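Can It Do the Living Room Yet?
Term project report, Household Automation elective

1. What we wanted to know

Every January the trade press announces that the home robot has arrived, and every January I vacuum under my own couch. Our group took the question literally. We picked chores that a reasonably awake ten-year-old can do for pocket money, and asked which of them a machine could be trusted with while the adult is in the next room. Folding a fitted sheet was ruled out early, as none of the group can do it either.

The shop-floor half of the project was supposed to be the easy half. Burness, a packing firm in Flernenthorpe, let us sit in for a shift and watch an automated line put jars into cartons. The line is very good at jars. It is so good at jars that a different jar requires a meeting. We came away thinking the factory had solved the problem by removing everything from the building that resembled a home.

2. Picking things up

For the household half we kept to two jobs: clearing a surface and tidying the seating. Clearing a surface sounds like one skill. We ended up splitting it into finding the object, deciding whether it is trash, getting hold of it, and knowing where it lives. The third gets all the attention in the literature, and the fourth is what my mother shouts about.

Tall, dark, upright things deserve a paragraph of their own. A person reaching for a black bottle has already guessed how heavy it is and whether the lid is on. A gripper coming in from above has to get those answers some other way, and from close up the object hides a good part of whatever is behind it.

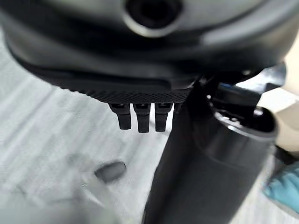

Victor Minja read this section in draft and objected that we were grading on the wrong curve. His view is that a machine which clears a table slowly, and asks what to do with anything it can't identify, is already more use than most roommates. He would give it the job tomorrow. We put this to the group and it split evenly, along the lines of who has roommates.

I still think "slowly" is carrying a lot of weight there. Our own baseline, set by me with a stopwatch running, was 45 seconds for a coffee table. I was not trying very hard and I had a sandwich.

3. Soft furnishings

Cushions are the opposite problem. You can drop one, squash it or grab it by the wrong corner and no harm is done, so you would expect them to be the beginner's chore. The difficulty is in saying what "done" means. We wrote 4 versions of the instruction before we had one that two people interpreted the same way, and that version mentions corners three times. Floor cushions are worse -- some households keep them on the floor on purpose.

Then there is reach. A sofa seat is low, the carpet is lower, and a machine with legs has to get down there without tipping over. People do this with a grunt. The Chege handbook we used for the background reading devotes 10 pages to stair climbing and one sentence to bending over, which seems backwards for anyone who has ever owned a sofa.
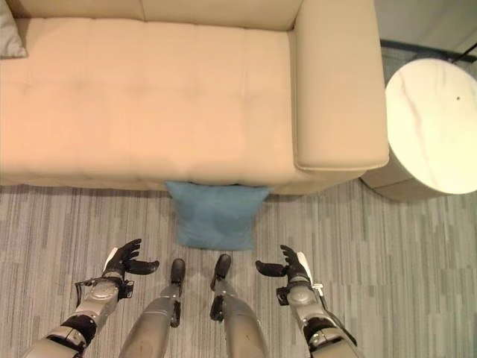
Figure 2. Blue cushion against the sofa base, both hands open on either side.

4. So, yet?

For shop floors, yes, provided the shop floor agrees to stay put. For living rooms our answer is "some chores, supervised," and the supervising takes roughly as long as the chore. The Zemetti scoring sheet we adapted has no box for that, so we added one in pencil.

If the elective runs again we would drop the factory visit and spend the time on laundry. We would also like the stopwatch back. It was last seen on the coffee table.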